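Chapter 14
Peer Mediation in Residential Youth Programs

14.1 Scope of the chapter

Chapter 13 treated conflict between adults who share a building. The present chapter takes up disputes among young people between the ages of 8 and 16, and the programs that train them to settle such disputes with limited adult help. The term "peer mediation" is used for any structured meeting in which a trained young person, who has no stake in the outcome, guides two others toward an agreement they state in their own words.

Mediation differs from discipline in its object. A disciplinary hearing establishes what rule was broken and assigns a consequence. A mediation session records what each party wants to change and may end without any finding of fault. Programs that run both must keep the records separate.

14.2 The Sovuvcombe program

Most examples in this chapter come from a housing complex in Sovuvcombe, where Felicja Wieczorek and Damian Kaczorowski supervised a mediation program over three school years. The complex had 374 units. Twenty-six residents completed the training, and 14 of them were still taking cases at the end of the third year. Referrals came from parents, school staff, and the young people themselves — the last group was the smallest in the first year and the largest in the third.

Sessions were held after 4 p.m. in a ground-floor room. Each followed the same order: opening statement, two uninterrupted accounts, list of issues, proposals, written agreement. A snack was served before the opening statement, and the parties ate at the same table as the mediator.

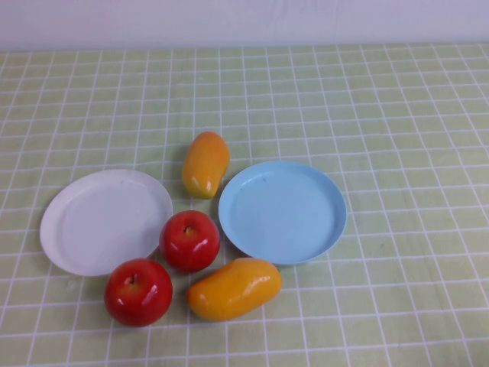 14.3 Key terms

Party. A person directly involved in the dispute. Friends who attend in support are not parties.

Referral. A request that a case be considered for mediation. A referral does not oblige either party to attend.

Intake. A short private conversation with each party before the joint session. Cases involving weapons, threats of serious harm, or abuse are screened out at intake and passed to an adult supervisor.

Caucus. A private meeting between the mediator and one party during a session. Younger mediators should call a caucus only with a supervisor present.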